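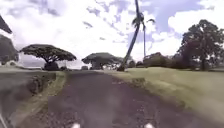 The lane, looking along toward the tree line. Bank on the left, umbrella tree past it.

May
Posted by Awuor Rotich
Filed under: Roads & Drainage, Notes

I have been keeping notes on the farm lane for two years, mainly for my own use. Brian Chege asked for them when he took over the grading schedule at Ronport, so I am writing them up properly.

The lane is a single strip of asphalt with no curb and no edge beam. It was laid directly over the old murram track with very little preparation. The surface is still sound over most of the width. The stone shows through now, as it does on any old mix where the binder has worn back, and I don't count that as damage.

The edges are the weak part. Asphalt with nothing to hold it sideways breaks off in small pieces when a wheel runs along the margin, and on a lane this narrow a wheel runs there every time two vehicles meet. Water gets into the broken edge, softens the base, and the next piece goes. You can see the ragged line on both sides in the photo, with dirt and grass taking over where the pavement gives out.

The paler strip down the center is a different matter. I have put a straightedge across it in several places and found no rut worth recording. I leave it alone.

Drainage is where I disagree with the last report. Mwanaisha Kariuki's drawing shows a ditch on both sides. On the left there is no need for one. The ground falls away down the bank, and water crossing the verge goes straight over. What matters is the height of the verge. Grass traps silt, silt builds up, and after a few seasons the verge stands higher than the asphalt and holds water against the edge. I cut mine down with a flat spade and finish it 30 mm below the pavement. Slower than a grader blade, but the blade takes the edge of the asphalt with it.

I do not strip the whole verge. The roots are doing useful work at the top of the bank, which already has bare soil on it. I cut a relief channel one spade wide at each low point and leave the grass between them standing.

Edge repair, as I do it now:

Saw or chisel back to firm material. A clean vertical face, no feathering.
Dig out the soft base to 600 mm from the cut face, or until the bar stops sinking.
Refill with crushed stone in thin lifts, tamped by hand. I hire a plate compactor from Rollico for the longer sections.
Tack the face, fill with cold mix, leave it slightly proud.
Build up the shoulder against the patch the same afternoon. An unsupported patch fails faster than the original edge did.

I have done 74 patches by this method. Almost 30 of those were in the first season, before I started on the shoulders, and most of that batch had to be done again. The later ones are holding, apart from 2 under trees where the drip line keeps the base soft. I have no fix for those beyond pruning.

Faith Barasa wants to know if a sealed shoulder would be cheaper over the long run. Possibly, on the flat stretches. Along the bank I would want to see the slope checked first.

Next job is the relief channels, before the heavy rain if the spade handle gets replaced in time.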